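Projet Fokia : étiquetage et rangement des consommables de l'atelier
Rapport de projet, deuxième partie
5/28/18

3. Matériel et méthode

Le stock de l'atelier Buvari comprend 113 références réparties dans deux armoires. Avant le projet, les boîtes et sachets étaient repérés au feutre, avec des abréviations propres à chaque groupe. L'inventaire d'avril a montré que plusieurs références existaient en double sous des noms différents.

Chaque article reçoit désormais un numéro et une étiquette à code-barres. Le fichier de correspondance est tenu dans le tableur Sadido, une ligne par référence, avec l'emplacement, la quantité minimale et la date du dernier comptage. Le budget alloué était de 100 euros, dont la plus grande part a servi à l'achat d'un rouleau de 900 étiquettes.

3.1 Pose

La face à étiqueter est dégraissée puis essuyée. L'étiquette est centrée, en laissant une marge sur tout le pourtour afin de limiter le décollement des coins. Sur les petits objets, le code est imprimé en format réduit.

3.2 Objets tombés ou déplacés

Un article trouvé hors de son bac est ramassé, lu, puis replacé à l'emplacement indiqué par le fichier. Le cas le plus courant est celui du petit objet resté au sol. Un code illisible entraîne une réimpression et l'ancien numéro est conservé.

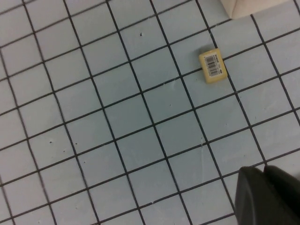
La lecture sous faible éclairage reste à évaluer avec le lecteur Paisan. Les essais correspondants sont décrits en section 4.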